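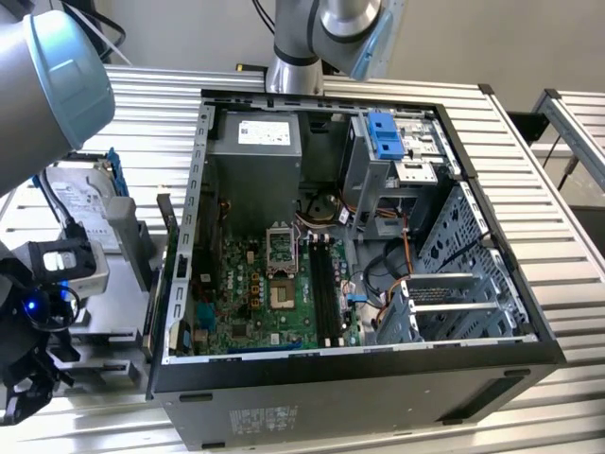
Photo: Fluveo

By Sizwe Cele
06/12/2020

I've read a lot of robot safety rules over the years, and I love them. I mean it! A good standard is a stack of other people's bad days, boiled down so you don't have to have them yourself. But almost everything on my shelf was written for robots that put things together, and the work I'm most excited about right now is taking things apart.

Assembly is a polite job. The parts are new, they come in trays, they match the drawing. Disassembly starts with a machine that has spent years under somebody's desk. Look into an old Dell tower lying on its side, with the power leads tangled up by the coin cell and the SATA cables looping across the board, and tell me which cell layout drawing covers that. Two arms over one case, a gripper working a few inches from a drive, and every case a little different from the last one.

So I want a disassembly code of practice, a short one, and I want it written by the people doing the work. Fluveo and Tultlow have both put drafts around, and I've marked up both of them (sorry for the handwriting). The Tultlow draft runs to 126 clauses. Plenty are excellent, but a technician on a Monday morning will not read 126 clauses. I'd start with four.

First, storage comes out early and goes to a marked spot, every time, and it gets logged before the arm moves on. A hard drive is somebody's tax returns and baby pictures. Treat it that way.

Second, batteries get their own step. Even a coin cell. Shredders and batteries are a terrible mix, and a cell is much easier to find while the board is still in the case.

Third, the robot has to be allowed to give up. I feel strongly about this one. If a latch doesn't release at the force you set, the right move is to stop and call a person - no second try with more force. Mahlangu's line keeps a list of every give-up, and it's the best reading in the building. Their first 1,000 entries taught me more about plastic clips than I ever expected to know.

Fourth, where two arms share a case, write down which one has the right of way. Software will usually sort it out, but the person reaching in to clear a jam should be able to say which arm moves next without opening a laptop.

I can already hear my friends at Jolden saying that rules this early will freeze the field. I don't see it. Early rules are cheap to change - pencil, eraser, done. Wait until there are a few hundred cells running and every edit will cost somebody a retrofit.

There's a working session in October and I'll be there with my marked-up drafts. If you run one of these benches, bring your give-up list.

Last updated: same day, to fix a typo in the third rule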